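Come work the label table with me (and the arms) at Farina — Dondton workshop

Job type: part time to start, full time possible
Where: Farina packing workshop, Dondton, upstairs from the loading dock
Start: December if you can, a little later if you can't
Openings: 3

Hi! I run the finishing room at Farina, and I'm writing this ad myself. The last one was put together from a template and it brought in a lot of very nice people who thought they were applying for an office job. So you get me this time, and I go on a bit.

We pack stationery and small gift sets for shops. Cards, envelopes, seals, round stickers, tissue, ribbon, little boxes that fold up from flat. Wedding season is our big one and the winter holidays come second. Most of what leaves this room has a sticker on it somewhere, and until last spring every single one of those stickers was peeled and placed by a person with decent fingernails.

Now some of them are peeled and placed by robot arms. We have two stations going and the third is being set up. The arms came through Brarkorska, who also sent the software and a very thick binder. I've been in finishing since before any of that, and I had my doubts, and I still have a few. I'll get to those.

What the job is

You'd be what we call a station partner. I didn't pick the name. Each partner looks after one arm during a shift and does the handwork that goes with it. In a normal four-hour shift you would:

Lay out the sticker sheets and the blank stock at your station.
Guide the arm through new jobs. When a new design comes in, you show the arm the motions by hand using the controller, over and over, until it can do a fair share of them without you.
Step in when a pick goes wrong. The software flags some of these and you'll spot others first.
Check the finished pieces and pull anything crooked, bubbled or creased.
Do the fiddly pieces yourself. Ribbon is all hands. So is tissue. So is anything with a fold the customer changed their mind about yesterday.
Write a line or two in the station notebook when you hand over.

A new design usually takes 40 good demonstrations before we let the arm try it, and 200 before I'd walk away to get a coffee. That's the part of the job people either love or can't stand. It's slow, it's repetitive, and you have to pay attention the whole time. I listen to podcasts through one earbud (allowed!) and I find it kind of restful. One of our crew lasted a morning and asked to go back to boxes, and that was fine too.

What changed for the people already here

If I were reading this ad, I'd want to know whether the arms took anyone's job. Nobody in finishing was let go. Two people moved over to the new stations, one moved to our Zimbridge warehouse for a shorter drive, and one retired with a cake so big we were eating it for most of a week. We also stopped bringing in as many temps for the rush, and I won't pretend that isn't a change. Those were paid hours for somebody. Part of why these three openings exist as regular jobs is that I asked for them in place of the old temp shifts, and I had to ask more than once.

The day itself feels different. We used to sit around one long table and talk, and the talking was half the reason I stayed. With the stations spread out we lost some of that. So in the fall we moved the stations closer together and put the handwork table back in the middle, and everybody rotates onto it. You'll never do a whole shift alone with a machine unless you ask to.

The good news is wrists and thumbs. On a big seal order I used to go home with my thumb taped. A large order is 600 sets, and doing that by hand, peel and place, peel and place, is rough on anybody past thirty. I haven't bought tape in months.

And the annoying part, so you've been warned. Stickers are hard for arms. Glossy backing catches the light and confuses the cameras, small rounds are easy to cover up with the gripper, and a sheet that's curled even a little will throw off the whole row. You'll get frustrated. You'll think "I could have done this by hand in two seconds," and you'll be right, and you'll do the demonstration again anyway. 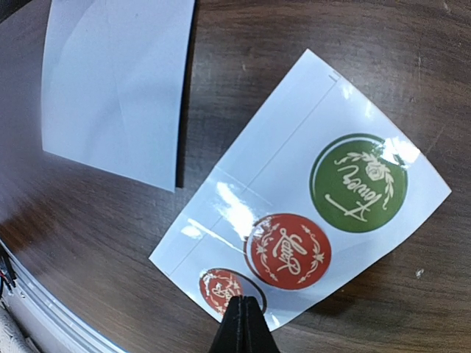 Gripper over the smallest round on a "Forever" and "Love" sticker sheet, plain paper off to the left.

Who I'm hoping to hear from

You don't need a tech background. The best partner we have came from a bakery, and another came from a fabric store. Patience matters a lot more, and so do steady hands. It helps if you've done crafts, sewing, nails, cake decorating, model kits, anything where you had to put a small thing in exactly the right spot and then do it again. If you've played a lot of video games, say so, the controller will feel pretty familiar.

You do need to:

Be able to sit or stand at a table for a couple of hours at a stretch (we have stools, and the tables come in two heights).
See fine detail, with glasses or without.
Read English well enough to follow a job sheet.
Speak up. If a station seems off, you hit stop and tell me, even if we're behind. I will never be mad at you for hitting stop.

If you use a chair or need a different setup, tell me in your note. One station is already on an adjustable table and we can do another.

Hours and pay

Morning shift is 8 a.m. to noon, afternoon shift is 12:30 to 4:30 p.m. You can have one or both. Partners start at the same hourly rate as our senior packers, and it goes up after your training period. I'll give you the exact figure on the phone before you spend any bus money coming in, so please just ask. Training is paid from the first minute. Full timers get health coverage and paid vacation, part timers get paid sick time and first pick of extra shifts during the rush.

About the recording thing

The stations record the arm's motions and what its cameras see at the table, and that goes to Brarkorska so the software can be improved. The cameras point down at the work. Your hands may show up sometimes. There's a one-page form about it that you'll get before your tryout, and you can take it home and read it before you sign. I pushed for plain wording on that page. The recordings aren't used to score how fast you are — I asked for that in writing and there's a copy pinned up by the time clock.

How to apply

Skip the cover letter. Send a short note through the Farina jobs page, or drop one at the front counter in Dondton any time before 4 p.m. Tell me which shift you'd like, when you could start, and one thing you've made or fixed with your hands. A photo of it is welcome but you don't have to. A resume is fine if you have one handy.

I'll call the people who seem like a fit and set up a paid two-hour tryout. You'll do an hour of handwork and an hour on a station with one of us sitting right beside you. Most people's first tries are pretty bad, mine sure were, so please don't practice or worry or buy anything. Wear shoes you can stand in. Hair tied back if it's long, no dangly bracelets near the arms.

If you applied last time and didn't hear back, please try again. That batch went to the wrong inbox and I'm sorry about it.

Parking is behind the building. The side door sticks, so give it a good pull.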